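Keeping the Sorting Cell True

The sorting cell at Vultwood has been in service since October, and most of the effort that keeps it running takes place before the arm moves at all. The laboratory, operated by Erach, uses the cell to study how a single arm picks and places small shaped blocks. Its upkeep follows a written schedule, and the technical staff are expected to keep to it.

Each morning begins with the board. It must lie flat on the perforated bench, and its position is compared with the reference values stored in the controller. A reading outside tolerance means that the marker on the bench is cleaned and read again. If the second reading agrees with the first, the arm is calibrated afresh — a procedure that takes 50 minutes and cannot be shortened.

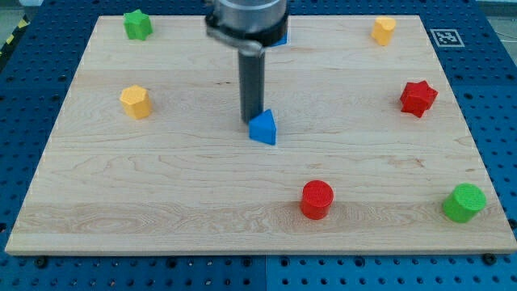
According to Ban, calibration receives more attention than it deserves, and the gripper less. A worn gripper, in this view, will pass every positional test and still let a cylinder slip, and the operator will then spend an afternoon adjusting software that was never at fault.

The service log lends some support to this position. Of the 281 entries made to date, the longest concern grip pressure and the condition of the contact surfaces. The laboratory now inspects the gripper after every 1,000 picks and replaces the contact pads when wear is found. The replacement parts come from Eletti, whose standard delivery time is five weeks, and one spare set is kept on the shelf at all times.

Cables are examined at the same interval. The arm is powered down and locked out, the connectors are reseated, and the machine is brought back at reduced speed for a short series of trial picks. Stars and hearts are used first, as their outlines leave less room for error than a cylinder does. Results are entered in the log before normal speed is restored, and the next inspection is entered on the same sheet.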